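# Clirkis hand gripper (setup and upkeep)

The **Clirkis** is a hand-held, two-finger gripper with a camera on it, used at the Nondthorpe bench to record picking and placing jobs that a robot arm later learns from. I look after the one we have, so this entry is mostly my own notes turned into full sentences (more or less). Ravindra Mishra wrote the first version and I've been poking at it ever since – blame me for anything chatty.

## Overview

You hold the thing by its handle, squeeze the trigger, and the two fingers close toward each other. The Lucero arm across the room wears the same pair of fingers, and that's the whole trick! If the hand tool and the arm don't match, the recordings are no good to the arm. So most of the upkeep is really about keeping the two sets of fingers alike.

## Setting up

Wipe the table first. Then put the trays down, turn on the overhead lights and let the camera settle before you touch the trigger. I like to start with a slow pass over the trays with the fingers open, just to check that both tips show up at the bottom of the view. If only one does, the camera mount has slipped and you should fix that before anything else.
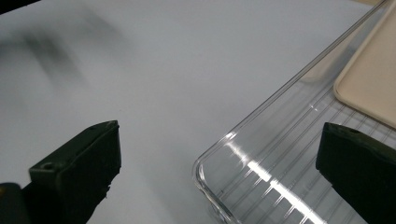

*Open fingers at the clear ribbed tray, with the beige tray at upper right.*

Clear plastic is the pain in the neck here. Overhead light bounces off it in long streaks, and the tracking software we use (Borkurness, version 19) sometimes takes a streak for an edge. Turning the tray a little usually cures it. Ravindra prefers to dim the lights, but then the dark fingers turn into two black lumps and I can't see wear on them, so we go back and forth on this one.

## Zeroing the fingers

1. Open the fingers all the way and press the zero button.
2. Close them gently on nothing and read the number on the screen.
3. Open them again. The reading should be back at 302.
4. If it isn't, loosen the pivot a touch and start over.

Do this every time the tool has been taken apart, and also if somebody drops it (it happens, just say so).

## Looking after the fingers

Finger checks come every 1000 squeezes, and a fresh pair goes on at 2000 whether the old ones look tired or not. I used to stretch that and regretted it. Hold the tool over bare table with the fingers spread, so you get a plain light background behind them, and go down each inner face slowly. Crumbs love the pads: the left one has a tiny whitish fleck stuck along its lower right edge, just the sort of thing to lift off with a soft brush. The right finger looks a bit irregular and chipped along its lower inner edge too, and I'd make a note of that and compare it at the next check. Don't sand a chip smooth, please! You only end up with a finger that's a different shape from its twin on the arm.
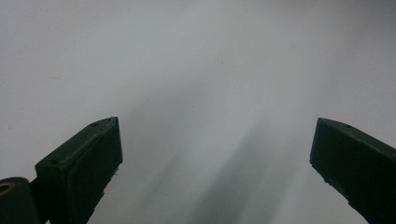
Swapping a finger takes a small driver and some patience. Back the screws out evenly, keep them in a cup, and seat the new finger by hand before you tighten anything. At the base of the left finger there's a rounded dark green part with a little brass-colored ring set in its end, and I go easy around that area – plastic forgives much less than metal does. Once both fingers are on, zero the tool again and squeeze it a few times to feel for grit.

## Known quirks

The trigger gets stiff in cold weather. Borkurness also forgets the zero if you unplug the cable while it's saving, so wait for the beep. Spare fingers are in the drawer under the Lucero controller, lefts and rights in separate bags.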